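Chapter 7: When the Planner Says Yes

I once spent most of August being pleased with a planner that didn't work. It found a path nearly every time I asked, the paths looked lovely on screen, and I told everyone in the lab (more than once, I'm afraid) that we were done! Then Ignacio Salinas asked me what happened after the arm arrived, and I had no answer at all.

So this chapter is about arriving. In Chapter 6 we got the arm from one place to another without hitting anything. Now we want it to touch something on purpose, and the code has to change its mind about what counts as a collision.

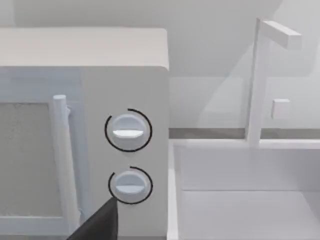 Contact checking is where I'd like you to start, before any talk of forces or torque. Our simulator, Plakberg, gives you a list of touching pairs at every step, and your first job is to decide which ones you wanted. Take the microwave: the fingertip is at the rim of the lower knob, fine, but the door handle is right beside it, and a goal region drawn a bit too generously will happily accept either. I ran 400 trials before I spotted that mistake in my own goal test. Let's write a better one.

Related chapters
Chapter 6: Paths Through Clutter
Chapter 8: Turning, Pulling and Letting Go
Appendix B: Setting Up Plakberg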